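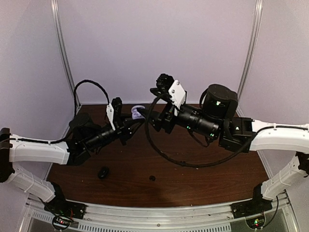 Funevdale border incident

The Funevdale border incident, known in Zerkorov as the Orchard Affair and in Desov as the Misunderstanding, was a nonviolent standoff between border guards of the two neighboring districts. It began in April when a Zerkorov patrol crossed the line near the village of Funevdale and set up a checkpoint 400 meters inside Desov. The checkpoint operated for most of a week. It stopped farm traffic, inspected a number of trailers full of seed potatoes, and issued receipts.

Both sides agree on where the checkpoint stood. They have never agreed on whether it should be called an incursion, a navigational error, or, in the phrase favored by the Zerkorov interior office, "a forward customs courtesy."

Background

The border at Funevdale follows the Oláh, a stream that is shown on maps as a confident blue line and spends much of the summer as a ditch. The original boundary agreement placed the line at the middle of the main channel. It did not say which channel was the main one, and the Oláh has at various times had three. Boundary stones were set along the eastern bank to settle the question. Several were later moved by farmers who needed the space, and one was built into a chicken house, where it remains.

Relations between the two guard services were generally good before the incident. Officers shared a radio frequency and, in winter, a snowplow. The main source of friction was cigarette smuggling, which each service blamed on the other's side and which was widely understood to be the largest private employer in the valley.

The crossing

The patrol was led by Lieutenant Kálmán Juhász, a Zerkorov officer with a good record and an old map. According to his report, the unit had orders to close an orchard track used by smugglers at night. It reached the track shortly before 5 a.m., parked two vehicles across it, and put up a barrier. The track was the correct one. The orchard, as far as Desov was concerned, was not in Zerkorov.

The first person stopped was Salvador Barreto, a beekeeper on his way to move hives. Barreto told the guards that they were in the wrong place. They asked for his papers. He produced a Desov driver's license, which the guards treated as proof that he had entered Zerkorov without declaring his bees. He was fined 60 crowns and allowed to continue. The receipt, correctly stamped and dated, later became the main piece of evidence against the people who wrote it.

Standoff

Desov sent a patrol of its own that afternoon under Captain Etelka Orbán, who asked the Zerkorov guards to leave. Juhász replied that he could not abandon a post without written orders. Orbán replied that she could not permit the post without written orders either, and parked 90 meters down the track to wait for somebody's paperwork. Some accounts say that guns were drawn during the first exchange. Both officers denied it, although Orbán conceded that a holster had been "adjusted."

For the rest of the week the two checkpoints ran in sequence. Drivers were inspected by one and then by the other, and by the third morning the line of tractors reached the church. Food was brought to both posts by Máté Juhász, the lieutenant's cousin, who lived on the Desov side and was later questioned by both services about his loyalties and his prices.

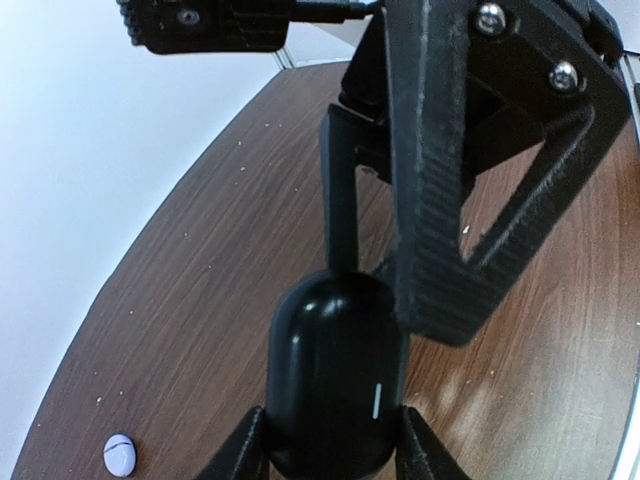
Resolution

A joint survey party was called in to locate the line. It was headed by Marwan Qudah, a boundary engineer acceptable to both governments, neither of which had heard of him. Qudah found two of the stones, excluded the one in the chicken house, and placed the Zerkorov post well inside Desov. He also placed part of the Desov guards' regular parking lot inside Zerkorov, a finding that both parties agreed to read at a later date.

The Zerkorov patrol withdrew the same evening. Its barrier was left behind and was returned by mail after a disagreement over postage.

Political reaction

The incident received little notice until members of the Desov assembly began citing it in the annual debate on border spending. One speaker claimed that there had been over 300 similar crossings. The guard service, asked for its own records, supplied a list that included hikers, a wedding party, and the same herd of goats many times. The spending bill passed regardless.

In Zerkorov, an internal review cleared Juhász of misconduct and recommended newer maps. He was transferred to a desk post and promoted two years later. Orbán received a commendation for restraint, which misspelled her name.

Legal status of the fines

Money collected at the checkpoint was never fully refunded. Zerkorov took the position that refunds could be claimed only at the office that had issued the fine, and that no such office existed. Barreto appealed and won, and was repaid his 60 crowns less a processing fee of the same amount. His case is still cited in Desov administrative law on the question of whether a receipt can be valid when the authority behind it is standing in the wrong orchard.

See also

Oláh boundary stones
Joint snowplow agreement
Cigarette smuggling in the Funevdale valley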